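Trirnamo bathroom scene pack, worth 849?

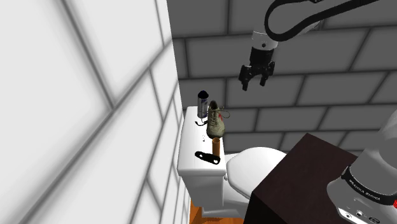
Toilet tank scene from the pack, arm over the clutter on the lid.

tultetti_mark wrote:
Has anyone here bought the Trirnamo household pack for simulation? I've been on the trial since Tuesday and have to tell my boss yes or no. The full license is 849 per seat. You get kitchens, bathrooms and a laundry room, a set of loose objects, and a randomizer that drops the objects on whatever surface you pick. The arm comes already set up with a parallel gripper.

What I like so far: it installs clean, the scenes load without editing any paths, and the object placement is messy enough to be useful. In the one I posted there's a sneaker standing next to a spray can on the tank lid. Our own scenes always ended up with everything spaced out in the middle of a table.

What I don't like: the docs are thin and the seat license is tied to one machine. We want it for pick and place training, small objects, single arm. Any experience welcome.

benchrat wrote:
We have two seats. It does what it says. The collision meshes on the thin objects are the weak point. Anything flat, like that black bracket thing lying on the lid, was a pain for us. The fingers would catch the edge of the mesh and the part would jump. Cans and cups are fine.

Ask for the patch that came out in December. It isn't in the trial build.

Antoniadis wrote:
I'd pass. 849 for a bathroom is a lot of money when you can build one in a weekend. Tile walls, a toilet, a box in front, done. The objects are the only part with any work in them and there are free object sets all over the place.

Also, look at the side wall in your render. Big white tiles with smudgy gray shading. If you're training from camera images, that matters.

benchrat wrote:
A weekend if you've done it before. Our intern took a lot longer than that and the friction values were all wrong at the end of it.

Antoniadis wrote:
Then the problem was the friction values. You'd have to check those in a paid pack too. Did you check them?

benchrat wrote:
Yes. They were reasonable on everything except the shoes.

tultetti_mark wrote:
What was wrong with the shoes? The sneaker is one of the objects I care about.

benchrat wrote:
The laces. In our version they were one rigid piece with the shoe, so the gripper could close on a lace and lift the whole thing. You get grasps in your data that would never hold on a real shoe. We filtered them out by contact point. Support said it was known.

Markos Karamanlidis wrote:
I run sim for a small group and reviewed this pack against the Bullau one last year. Short version for the original poster:

Trirnamo has better clutter. The randomizer uses narrow surfaces like tank lids and shelf edges, and that was where our policy was failing. Bullau puts nearly everything on counters and tables.

Bullau has better meshes and much better docs. It costs more once you add the arm models.

Speed was close. We generated 2000 scenes with each overnight on the same machine. Trirnamo had 7 that failed to settle, with objects falling through or sliding off the surface. I didn't keep the number for Bullau, but it was low too.

On the wall texture, I agree with Antoniadis that it looks soft. We swap the wall and floor materials anyway, so it never mattered to us.

Antoniadis wrote:
If you're swapping materials and filtering grasps and waiting on mesh patches, what is the 849 for?

Markos Karamanlidis wrote:
Layouts and placement. I don't have a person free to make them. If you do, save the money.

quiet_servo wrote:
Does the arm position change between scenes, or is the base always in the same spot? In your picture it's down in the right corner, and the dark table or cabinet in front covers part of the bowl. I'd want some scenes with a different reach.

tultetti_mark wrote:
You can move the base by hand in the scene file. The trial has a setting for random base offset but it's grayed out. I assume it's in the full version.

benchrat wrote:
It is. Keep the range small. We set it wide at first and got a lot of scenes where the arm couldn't reach anything on the lid.

Apostolos Chatzigeorgiou wrote:
One thing on price. If you email sales and say you're a small team they'll take 10 percent off the second seat. They did for us. They would not budge on the machine lock, but they moved our license once when we replaced a workstation, same afternoon.

tultetti_mark wrote:
Thanks, that helps with the boss. I've asked support for the December patch so I can try the flat parts before the trial runs out. Leaning toward one seat. I'll post the grasp results for the bracket and the sneaker when I have them.

Antoniadis wrote:
Post the failures too please.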